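Plustard Media Planner
by Costine

Overview | What's included | Import and export | Plans | Support

Plustard is a planning and billing tool for small and mid-size media agencies. It keeps the media plan, the insertion orders and the vendor invoices in one file, so the planner and the finance desk work from the same numbers.

Most agencies we sell to were using spreadsheets before. The layout is close to a spreadsheet on purpose. Rows are placements, columns are weeks or months, and you can paste straight in from an existing flowchart. A plan can hold up to 3000 placements before you need to split it by market.

Each license covers one agency office. Clients and vendors can be given view-only links at no charge.
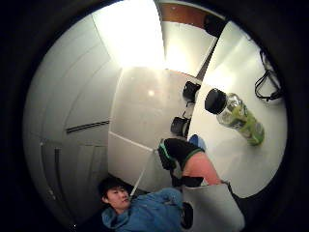 Blue hoodie, black shorts with green trim

What's included

Plan builder. Enter placements by channel: TV, radio, print, outdoor, paid search, paid social, display and online video. Gross and net costs are kept separately. Agency commission can be set for the whole client or changed on a single line.

Rate cards. The shared library has nearly 1950 rate cards, mostly regional radio, local press and outdoor. You can add your own and keep them private to your office. A rate used in an approved plan is locked at the value it had when the plan was approved, even if the card is updated later.

Approvals. Send a plan to the client by link. They can approve the whole plan or single channels. Each approval is stored with the name of the person who gave it and the version they saw. If you change a line after that, it goes back to pending and the rest of the plan stays approved.

Insertion orders. Orders are created from approved lines only. Your terms and conditions go on the last page. Make-goods and credits are entered against the original order.

Billing check. Vendor invoices are matched to orders by order number, then by dates and amount. Anything that doesn't match goes to a review list. You set the tolerance – the default is two percent.

Add-ons

Wei is the reach and frequency add-on. It works with audience data you already license and does not come with any of its own. You load the file, pick a target audience, and the curves show next to the plan. Tsung-han Kao and Hsiu-ying Fang wrote the method notes, which are in the help center under Wei.

Leta is the reporting add-on. It builds client reports from delivered figures once a week or once a month and saves them as slides or PDF. Report templates can carry your logo and colors. Comments typed into a report are kept when the numbers refresh.

Both add-ons can be turned on for one client and left off for others.

Import and export

Plustard reads CSV and XLSX files. Column names are matched on the first import and remembered for that client. Dates in day-first order are supported, but the whole file has to use the same order.

Exports are available as CSV, XLSX and PDF. The finance export has separate columns for net media, commission, fees and tax. If your accounting system needs a different order, send us a sample file and we will set up a saved export for you. 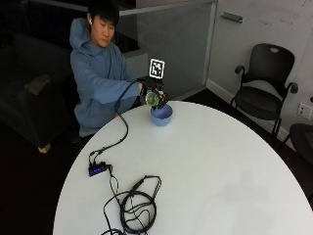 Plans and pricing

Standard: $249 per month per office. Includes the plan builder, rate cards, approvals, insertion orders and billing check, with up to 11 named users.

Extended: priced on request. Includes everything in Standard plus Wei, Leta, single sign-on and more users.

Billing is monthly or yearly. There is no setup fee on Standard. You can move from Standard to Extended at any point in the month and the difference is charged for the days left.

If you cancel, your plans stay readable for 90 days. Export what you need in that time.

Getting started

New offices get two setup calls. The first covers clients, users and commission rules. The second is used to load one live plan – please have the file ready. Seija Ruotsalainen runs setup for offices in Europe and Tsz-kin Chung for everyone else.

Support

Support is by email and chat. Questions about invoices or license changes go to Oi-ling Man in accounts. Known issues and release notes are listed in the help center. The December release changes how split commissions are rounded, so read that note before you update old plans.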